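Liltstead Robotics Short Course
Handout 4: From camera view to gripper command
Revised 16 August 2025

Read this before the practical. You will need your own copy of the Cikero workspace and the calibration file you saved at the end of Handout 3. If you have lost that file, do the calibration again. Do not borrow one from another bench, as each camera mount sits slightly differently.

4.1 What the software has to do

The program we are building takes a view from a camera close to the fingers and decides how the fingers should move next. There are four stages, and each runs as a separate process in Cikero:

Capture. Reads the camera and stamps each view with a time.
Perception. Finds the object and gives its position and angle.
Planner. Turns the position and angle into a short path.
Controller. Follows the path and opens or closes the fingers.

Each stage writes to a log called Ilie. When something goes wrong, look at Ilie first and work backwards from the controller. Most faults that look like bad control come from an old or wrong result further up.

4.2 Finding the object

Pale objects on a pale table are hard for a simple threshold. A white power strip on a white top gives almost no edge along its lower side, and what shadow there is stays faint. The dark sockets are much easier to pick out. The fingers are darker still, so they must be masked before any search for dark regions is run.
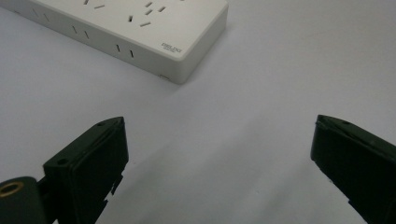 Why does the perception stage report an angle as well as a position?

A two-finger gripper can only close along one line. The planner needs the angle of the object so that it can turn the wrist and bring the fingers down on either side of the narrow width. With the position alone, it would have to guess the turn.

The perception stage works in this order:

1. Apply the finger mask. The mask is fixed, because the fingers sit in the same part of the view whenever they are at the same opening. A separate mask is stored for each opening used in the practical.
2. Find dark regions larger than 68 pixels. Smaller ones are thrown away.
3. Group regions that lie close together and fit a line through the group.
4. Use the fitted line as a first estimate of the angle, then look for the outer edge of the body on both sides of it.
5. Write the result, with a score between 0 and 1.

Step 4 fails if part of the object lies outside the view. The stage then returns a low score and sets the field "partial" to true. Do not plan a grasp from a partial result. Send a small move towards the missing part and capture again.

4.3 Planning

The planner keeps the fingers level until they are over the object, then brings them straight down. It checks up to 2,000 candidate paths and keeps the shortest one that clears the table. If none clears, it returns an empty path and the controller holds still. An empty path is a normal result and your code must handle it.

Set the wrist turn before the descent starts. Turning on the way down saves a little time but can catch a fingertip on a long object, and we will not be doing it on this course.

4.4 Timing

The whole loop should finish in around 200 milliseconds. Perception takes most of this. If your loop is slower, check that you are not saving every view to disk, which is the default in the Lollesus viewer. Turn it off under Settings, Recording.

The controller rejects any result older than 254 milliseconds. Leave this limit alone. Raising it will make the warnings go away, but the fingers will then be moving towards a place worked out from an old view.

4.5 Practical

Work in pairs.

a) Run capture and perception only. Move the object by hand and watch the angle in the viewer. Note any position where it jumps by half a turn.
b) Write a short function that removes these jumps by comparing each angle with the one before it.
c) Start the planner with the controller switched off. Save one path that clears the table and one empty result.
d) Ask for your bench to be checked, then start the controller at the lowest speed.

Hand in your function, the two saved results and the Ilie log from part (d). Logs should be plain text, with the bench number in the file name. The September group should use the newer template in the shared folder, as the field names have changed.

Next handout: grasp checks using motor current.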